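Getting a decent home recording out of a kitchen
4 min read

My flat has one room with a door that shuts properly, and it's the kitchen. So that is where the songs get made, between the kettle and a fridge that hums in something close to B flat. If your situation is similar, these are the things I do before pressing record.

Silence the fridge (briefly)

Switch it off at the wall and put your car keys inside it. You cannot leave the house without your keys, so you cannot leave the fridge off overnight and come back to a puddle and a warm trifle. I learnt this the expensive way, one bank holiday in May, with a salmon.

While you're at it, look for the other hummers. Dimmer switches, phone chargers and the little transformer behind the under-cupboard lights all end up on the recording. The boiler will fire up in the middle of your best take whatever you do, so turn the thermostat down first and wear a jumper.

Tea towels are acoustic treatment

Hard worktops bounce sound about like a squash court. You can spend £169 on a set of foam panels, or you can open the cupboard doors, hang a towel over each one and shove the duvet behind you on a clothes airer. I've tried both. The towels have the edge, mainly as they can also be used for drying up.

Sing towards the soft stuff and keep your back away from the window. If you clap your hands and hear a zing, you need another towel.

Where to put the phone

Flat on the worktop is the usual choice and a poor one. It picks up every tap of your foot and the neighbour's washing machine, which in our building has a spin cycle you could land a plane with. Stand the phone on a folded tea towel, or wedge it upright in a mug with a sock round it. The Grestia app I use shows a level meter, and I aim to keep it out of the red even on the shouty bit.

If you're recording an acoustic guitar, point the phone at the spot where the neck joins the body. Pointing it straight at the sound hole gives you a boom, as though the guitar were being played inside a wardrobe. Somebody will tell you to try the wardrobe. It's fine, apart from the coats.

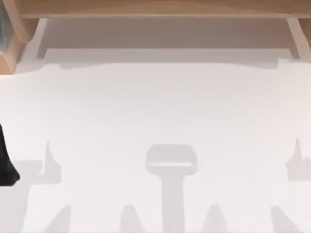
Free up some space first

Uncompressed audio is greedy. My old handset gave up with 542 unheard voice memos on it, most of them me humming at a bus stop. Go through yours once a month and bin anything you can't identify within the first few bars. I got rid of 200 in one sitting and have not missed any of them, though one may have been a hit.

Put the phone in flight mode as well. A ringtone in the second verse is hard to edit out, and harder to pass off as jazz.

Name the file straight away

"New Recording 900" means nothing to anyone. I put the key, the speed and one silly word in the name, so "G slow parsnip" is instantly recognisable and the parsnip can go when the proper title turns up. It mostly doesn't.

Back up to somewhere that isn't the phone. I use Witen for this and it sulks on weak wi-fi — leave it running near the router while you have your dinner.

Then switch the fridge back on. Your keys will be cold.

Related
Drirley pocket mixer: three months on the draining board
Stopping a music stand from drooping
Nikolaidis strings, and why mine keep going rusty
Quiet slippers for people who tap their feet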